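Markers, strainers and the myth of the clear table

Every few months the internet decides that a tidy surface will fix your life. I have read, at a guess, far too many of these pieces, and I keep reading them, and my own desk still looks like the bottom of a school bag. So when Kai Gerlach sent me his "one table, one pass" method and asked me to be nice about it, I said I would be fair instead.

The method goes like this. You take one surface in the house, and only one. You pick up each thing on it exactly once. It either goes in a container within arm's reach or it leaves the room. No piles, no "I'll deal with that later" corner. Kai claims it takes five minutes. He also claims he has done it every Tuesday for a year, and I have seen Kai's car, so make of that what you will.

My first problem is with the container. Tidying people love a container. They'll sell you a set of them, in white, with little labels, and the whole business of owning too much becomes a business of owning too much plus boxes. I bought the Tetberg organizer two years ago on the strength of a review that had clearly been written by somebody who owned three pens. It was meant to hold pens, scissors, tape and "everyday items." What it holds at my house is a dead battery and a quantity of rubber bands.

Markers are my test case for any system of this kind. They roll. They lose their caps. They are too long for the drawer tray and too short for the tall jar, so you fish around for the one you want and come up with inky fingers.
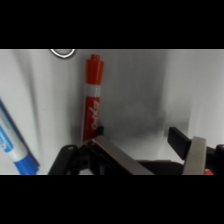 Standing them up is the usual advice, and I don't fully buy it. The tidy camp says upright storage lets you see everything you own. Fine. But any marker I stand up will lean, and the one next to it will slide over sideways, and in a week I have a box of crossed sticks. There's also an old argument about dry-erase markers, that you should keep them lying flat or the ink settles at one end. My mother believed it, the man at the office supply counter believed it, and I've never run a proper test because I lose them before they can dry out. If it's true, then the nice upright caddy is slowly ruining the thing it's supposed to look after. If it isn't, I've been laying markers flat for 20 years out of superstition. Neither is a great look for me.

Wekesa Kioko, who has commented on this blog for longer than it deserves, wrote in to say I was overthinking it and should put the markers in a mug. I own a mug full of markers, Wekesa. It's on the windowsill behind a second mug full of markers.

My other problem is the mixed table. Kai's method works nicely on paper if everything on the surface belongs to the same family. Stationery goes with stationery, done. But the tables that need help are the ones where kitchen stuff, desk stuff and toys have all washed up together. You pick up a cup. Easy, it goes to the kitchen. You pick up a strainer. Also the kitchen, so now you're walking there a second time, or you've started a "kitchen pile," and piles were banned in the first paragraph. I asked Kai about this and he said you should keep a tray for things that are leaving the room. A tray! So we're back to containers, and the tray will live on the table forever, because they always do. 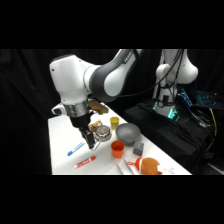
Limham, November

I've had a while to think about that kind of table, the one with a couple of cups and a bowl on it, two markers lying near the front, a pair of metal utensils, and a plush bun with its tag on. My honest opinion is that sorting it by category is the wrong place to start. Start with whatever can spill or go stale. Snacks first, then cups and bowls, then anything metal that belongs with them. After that you've got a couple of markers and a soft toy, and who cares? A soft toy on a table has never hurt anybody.

I tried it my way and then Kai's way on my own kitchen table, on two different evenings. Kai's way was faster, I'll give him that. It also left me with a full tray, which I put on a chair, where it sat until we had people over and I moved it onto the bed. My way took longer and involved more walking, but the stuff did end up where it lives. The markers I left for last both times. Both times they went back in the mug.

What I won't do is buy the Jolteck drawer set he linked at the bottom of his email. I looked at the page. It has 2,582 reviews, and the ones I read all said it had changed somebody's mornings. Perhaps it has. I'd like to hear from those same people after the second winter, when the dividers have come loose and there's a spoon in with the pencils.

For anyone who wants to try the thing anyway, I'd set the timer for almost double what Kai says and leave the tray in the cupboard. Do the food first. And if you've got a view on whether markers should be stored flat or upright, please put it in the comments, preferably with some evidence, since "my aunt always did" is already covered by my mother.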